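Filed under: Stuff I Didn't Need, Home | 2 comments

I have been hearing about pretty mailers for a couple of years now and I remain unconvinced. You know the kind. You order socks, and the socks come in a colored cardboard box with tabs and slots, and you're supposed to feel that somebody cared. Samah Morsy, who I share a hallway closet with (long story, thin walls), keeps every one of them. She says they're good boxes. I say they're boxes.

So in July I agreed to a test, mostly to get the closet back. We would take the nicest ones and use them for real storage, and whatever couldn't do the job would go out with the recycling. Cables in one, sewing stuff in another, the Hawthorne mugs from my aunt in a third.

The brown shipping boxes did fine. They always do. They're ugly, they have tape scars, and you can put a mug in one without thinking about it. The fancy ones were a mixed bag. A Femidcombe box that once held candles gave out at the bottom before I had even gotten it up on the shelf, and it had cost more than the candles were worth, I'd bet.

The pink one was the box Samah was sure about. I'll give it this much, it's corrugated all the way through, and the fold on the flap is crisp. But that matte pink picks up every smudge, and the surface scuffs into something a little powdery, and once a corner has been bent it stays bent. 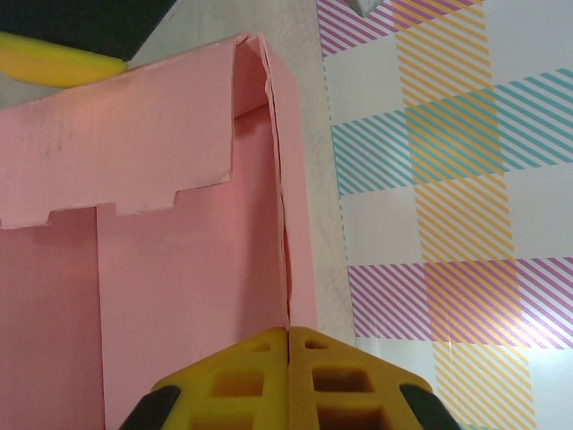
And I don't see what the notches along the flap buy you. On paper they lock the thing shut. In our closet they meant I fought the flap every time I wanted a phone charger, until I quit tucking it in and let it hang over the side. An open box is a fine thing to own, but you don't need fancy cutouts for it.

Samah's view is that I'm rough with things. Possibly. The pink box is still in the closet, with the cables in it, because I lost the vote 2 to 1 after she brought in Noemí Ibarra from downstairs, who doesn't even use the closet.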